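A Day at the Mingate Gripper Open House

I got back from Toledo with a tote bag full of brochures, two sore feet and way too many opinions about fingertips, so I'm writing this up before it all runs together.

For anyone new around these parts: I build and fix small packaging machines for a living, and for the last couple of years I've been wanting a robot arm in the shop that can handle odd stuff. Bowls, cups, lids, jars, things that slide. Every vendor says their gripper does it, of course. So when Mingate announced they'd be opening up their applications lab for a day and letting visitors bring their own parts, I signed up that same night. I mean, bring your own parts! I packed a shoebox with the worst offenders I could find and hit the road at five in the morning.

The building is easy to miss. It sits behind a tire warehouse, and the sign is about as big as a pizza box. I drove past it twice. Inside you get a name sticker, safety glasses and a cup of coffee that was a lot better than it needed to be, and then you're pretty much turned loose. The date on the sticker said Thursday, March 13, 2025, and I still have it on my jacket.

They had 3 stations with hardware and a fourth corner with nothing but workstations and big monitors, which I ignored until after lunch (mistake, more on that later).

The first station was parallel grippers, and that's where I spent most of the morning. Mingate makes their own, a compact electric two-finger unit, and they had it mounted next to one from Clasthorpe so you could run the same pick on both. I thought that was pretty gutsy. Same arm model on each side, same table height, same controller. You put your part down in a taped square, tapped a preset on the pendant, and watched.

My shoebox did its job. A squat jam jar was no trouble for either of them. A thin plastic deli lid, flat on the table, beat them both every time, though the Clasthorpe came closer because its stock fingertips are beveled and can sneak under an edge. Then I brought out a small glazed bowl, the kind you'd put soy sauce in, and things got fun. If the fingers squeeze it from the outside, the sloped wall turns your grip into a little ramp and the bowl wants to squirt out the bottom. The Mingate unit lifted it, held on for a second and then dropped it onto the foam. The Clasthorpe did better until I put a handful of dry beans in, and then it also let go. Beans everywhere. A very patient guy with a dustpan came over, and I got the impression I wasn't his first customer.

What fixed it was going for the rim. One finger inside, one outside, pinch the wall and lift. The bowl tilts a bit, but it stays. Shanthi Karunaratne, one of their application engineers, walked me through it, and she had a box of printed fingertips she kept swapping on and off with a quarter-turn latch while she talked. Soft pads, hard pads, a ribbed one, a weird spoon-shaped one she told me she was fond of even though it hardly ever wins. The ribbed pads on the rim pinch were the best combination for my bowl by a mile. We lifted it with the beans in over and over and it hung on. I asked what she'd do about the tilt and she said to slow down the wrist and quit trying to carry it like a waiter. Fair enough.

I also asked about force settings, as I'd been cranking mine up at home whenever something slipped. She winced. Her method is to start low, raise it until the part just stays put when you nudge it with a pencil, and then add a little. I've been using the pencil trick since I got home and I've stopped chipping jars.

Prices, for those who always ask me: the Mingate gripper on its own was listed at $3,895 on the sheet they handed out, and a full fingertip kit was another $400. There's a reconditioned older version for $790 if they have one on the shelf, with a slower stroke and no force readout. I didn't write down the Clasthorpe number because the only sheet was taped to the table and somebody's elbow was on it.

Station two was suction, and I'll be quick. It was loud, it was fast, and it did my deli lid on the first try without breaking a sweat. It would not touch the ribbed side of a coffee cup. If everything you handle is flat and clean, go buy suction and don't read the rest of this. Mine isn't.

Lunch was sandwiches on a loading dock. I sat with a couple who run a commercial bakery and want an arm to load proofing racks, and they had brought a cake tin with them in a backpack. My kind of people.

Station three was the cameras and controllers. Steler had sent over one of their controllers, and the demo was a side-by-side of a camera on the wrist against a camera on a post looking down. The post camera sees the whole table and never gets surprised, but as soon as the arm leans in, it's looking at the back of the arm. The wrist camera gets a lovely close view right until the fingers are almost on the part, and then it's too close to be much use. The answer, as you'd expect from people who sell cameras, was to buy both. But I'll admit that when they ran both together the picks got a lot cleaner, especially on my shiny jar, where the post camera alone kept getting fooled by the ceiling lights.

The Steler pendant I liked. Big buttons, a screen you can read with glasses on, and an undo that really undoes. The cable is too short. I told them so and the rep wrote it down, then showed me his page of notes, where it was already written several times.

I did get to jog an arm through a tight space, a plywood box with a shelf in it, and this turned out to be the hardest thing I tried all day. Out on an open table I felt like a pro. Put a ceiling and a floor around the part and suddenly it's all elbows. I hit the top of the box once with the wrist, gently, and the arm stopped itself and blinked at me. I backed out, came in lower, and then the forearm was in the way of the side wall. The bakery couple watched all this with a great deal of interest, as a proofing rack is more or less the same box stacked up a bunch of times.

And so, with an hour left, I wandered over to the monitors. I'd figured it was a sales video corner. It was the simulation group, and they let you try different arms and grippers against the same chore on screen, as many times as you want, with no beans on the floor. I should have started my day there. You can change the gripper, change where the robot stands, run it again, and find out in a minute that your elbow was never going to clear. I stayed until they began switching off lights, and I've already asked about a seat at the April session.

A few practical notes if you're thinking of going to that one. Bring parts, and bring doubles, because one of mine cracked. Wear shoes you can stand in. Get your name on the list for the fingertip table early, as it filled up by ten. Parking is free but the lot slopes and there's a puddle at the low end that I can personally report is deeper than it looks.

As for what I'm buying: nothing this month. I'm leaning toward the Mingate with the ribbed pads, on the strength of that rim pinch and Shanthi's patience, but I want to try the Clasthorpe again with better fingertips on it before I spend the money. The controller question I'm leaving open until I hear whether there's a longer cable.

Reach was what I kept coming back to on the drive home, much more than grip strength. I'd gone up there thinking only about fingers, and most of what went wrong for me in that plywood box happened a foot or two behind them. The kitchen job in the simulation corner is a good way to see it. With the bowl down at the lower part of the refrigerator and the doors open, the arm has to come in low, with that fat white wrist fitting in under the middle shelf, and the door bins on the right are one more thing to stay clear of. A shorter housing behind the fingers would be worth more to me there than extra squeeze, and I'm going to ask both companies for that measurement before I ask them anything else. If you've got either gripper in your shop and a tape measure handy, send me the number from the flange to the fingertips and I'll add it to this page.

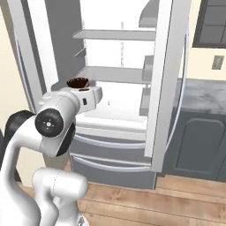
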